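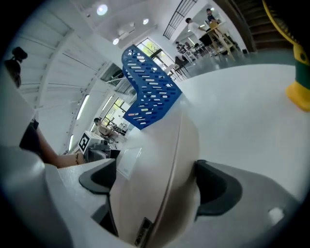
One reader wrote to ask whether a perforated plastic piece can be cleaned without poking at every slot, and said a toothpick had taken an entire evening. It can. This and other common questions are answered on this page.

How do I clean the slots?
Soak the piece in warm water with a drop of dish soap for 19 minutes, then run a soft brush along the slots, in the direction they are cut. Rinse from the back.

Can it go in the dishwasher?
The Osov pieces can, top rack only. Rizk pieces should be washed by hand. They lose their bend in high heat and we can't replace them for that.

What surface should I work on?
A plain white tabletop is best. Small bits that fall out of the slots are easy to find on it. Put down a sheet of paper if the piece is still damp.

How bright should the room be?
Bright enough to see through the slots when you hold the piece up toward the ceiling. Overhead lights work better than a desk lamp.

How many pieces come in a box?
Six. The Jurnberg store also sells them singly.

Do you ship outside Mirnton?
Yes. Orders placed before noon usually leave the same day. Shipping is slower in May, when we close for inventory.

My piece has a white scuff. Is it damaged?
Probably not. Rub it with a damp cloth first. If the mark is still there and you can feel an edge, send us a photo with your order number.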